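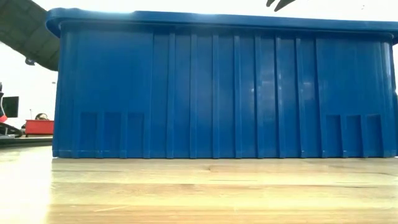 Blue bin on the table, side view. Ribs in the middle, recessed panels low down on both ends.

**Storage & packing mtg, 2019-10-05**

In: Tullio Testa (chair), Dalia Liepiņa, Tsegereda Sisay, Lino Marino (notes)
Apologies: Shirley MacLeod

**1. Last minutes**
OK'd. One fix: the shelf order went to Arnura, not Clevier.

**2. Bins**
- Going with the big blue plastic ones for the back shelves. Dalia for, Tsegereda for, Tullio wanted clear so you can see whats inside. Outvoted.
- Order is 40. Tullio asked if we could start with 20 and see. Price break is only at 40, so 40.
- Rim sticks out past the wall, so measure shelf gaps at the rim and not the base. Dalia got caught on this with the old crates. Lino to re-measure before anything gets ordered.
- Lids: still no answer from Flallico on whether they're included. Tsegereda chasing.

**3. Labels**
- Long discussion. Too long.
- Stickers wont sit on the ribs. Put them on the flat part of the long side, left end, under the rim. Same spot every bin please.
- Not over the recessed bits, corners will peel.
- Tsegereda wants big handwriting, black marker, no codes. Agreed.
- Dalia has label stock left from April, use that up first.

**4. Packing**
- Linens and table cloths first, then the extension cords.
- Books stay in the small crates. Lino's back was mentioned.
- Glassware: parked till Shirley is here, she has the list.
- Max 2 high on the top shelf. Tullio says 3 is fine. Not agreed, stays at 2.

**5. Ó Súilleabháin boxes**
Still in the hallway. Pickup was promised, no date. Tullio to call agian. If nothing by next meeting they go down to the basement.

**6. AOB**
- Step stool wobbles, don't use it. Dalia to look at the foot.
- Key for the side cupboard missing again, check your pockets

**To do**
- Lino: shelf gaps
- Tsegereda: lids, Flallico
- Tullio: pickup call
- Dalia: label stock, stool
- Shirley: glassware list (Lino to tell her)

Next mtg 9 am, same room, day tbc by email.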